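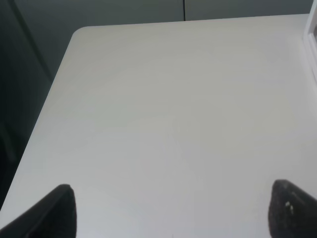 Table setters and room helpers wanted, Kirkesari house

Pathak is a small company which prepares rooms for meals, meetings and family celebrations. We are looking for 11 people to join us for the autumn season at the Kirkesari house. The work is part-time. You can apply with experience or without it, and students and retired people are equally welcome.

What the work is

Each shift starts with bare tables. You wipe the table, dry it, check the surface with your hand and then lay it according to a plan that we give you on paper. After the guests leave, you clear everything, sort it, and return it to the right shelf or drawer. Most of our tables are light in color, so every crumb and every ring from a cup is visible. We ask for patience with this part, as it is where new people usually go too fast.

You will also do some of these tasks, depending on the day:

– folding napkins and tablecloths
– counting plates and glasses before and after the event
– wiping doors, handles, rails and the fronts of drawers
– carrying chairs (two persons together, never alone)
– writing the list of missing or broken pieces

You will not cook and you will not serve food to guests. The kitchen has its own staff, and they are kind people but they do not like to be disturbed between courses.

Hours and pay

A shift is four hours, in the morning or in the evening. We need each person for at least 8 shifts in October. The pay is the same for morning and evening, and it is transferred at the end of the month. If you complete all shifts that you have promised, you receive also a season bonus. The exact rate is written in the contract, which we send you to read at home before you sign anything. A warm meal is included on every shift, and there is always a vegetarian choice.

Training

All new people take part in a paid training of two mornings. On the first morning we practice laying and clearing, first slowly and then with a clock. On the second morning we go through the storage, the cloths and the cleaning products. We use the Prollach cloth system, in which each color of cloth belongs to one kind of surface. If you have worked with another system, please be ready to forget it for a while.
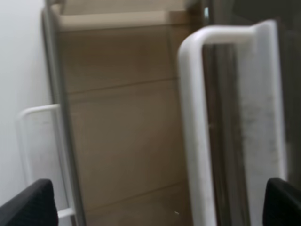

Wiping of surfaces takes more time than most applicants expect, and we want to be open about it. A table is simple, you go from one side to the other and you are finished. Standing surfaces need more attention. A beige panel with thin seams across it must be wiped along each seam, or a gray line of dust will stay there, and a white rail against a white wall is easy to forget completely. We check these places at the end of each shift, in a friendly way. If something was missed, you get the cloth again and five more minutes.

Who we are looking for

You are at least 18 years old and you can stand and walk for four hours with one break. You can read a simple plan in English. You come on time. You wear closed shoes with a soft sole – the apron we give you. Good memory for small things is a big plus, for example on which side the small spoon goes.

It is no problem if your English is not perfect. In our team we speak several languages, and we explain things again when it is needed.

How to get there

The house is on the Clondel bus line, last stop, and from there it is a short walk uphill. The evening shift ends before the last bus leaves. There is a place for bicycles under the roof, but very little parking for cars.

How to apply

Please write us a short letter, half a page is enough. Tell us which shifts you prefer, from which day you can start, and if you have any allergy to cleaning products. A photograph is not necessary and we ask you not to send one. You can leave the letter at the Pathak office in Clondel or send it with the form on our contact page.

The last day for applications is July 30, 2019. We answer every letter, also when the answer is no. Those who are invited will come for a short visit, around 22 minutes, in which you lay one table with us and can ask your questions. Please bring an identity document and the shoes you plan to work in.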